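Ticket 3388 – premiere page shows wrong cast gallery
Opened by: Oana Toma, Prircombe Film Weekend
Assigned to: Cosmin Pană, Wovotix support
Status: resolved

Oana, 09:40
The page for the Siqueira premiere loads the red carpet gallery from last November's gala. The cast list and showtimes are correct. I have cleared my browser cache and tried a second laptop, with the same result. We have 280 press guests who were sent this link.

Cosmin, 10:15
Reproduced. The gallery block points at the old event number. I changed it to the new one and saved, but the live page did not update. Can you confirm whether anyone on your side edited the Deko template this week?

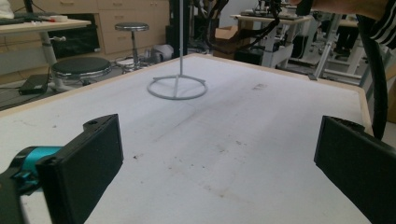
Oana, 10:32
Yes, I changed the header in Deko yesterday evening to add the photo call time. I did not touch the gallery. The preview looked fine before I published.

Cosmin, 11:05
Publishing the header saved a fixed copy of the whole page, old gallery included. I have removed that copy and rebuilt the page. 18 photos should now appear, starting with the director's portrait.

Oana, 11:20
Gallery is right on my laptop. On my phone 6 of the captions are missing – all on the group shots.

Cosmin, 11:48
Those captions were over the length limit for the mobile layout. Limit raised, page rebuilt again. Please reload on the phone.

Oana, 11:55
All captions showing now. You can close this.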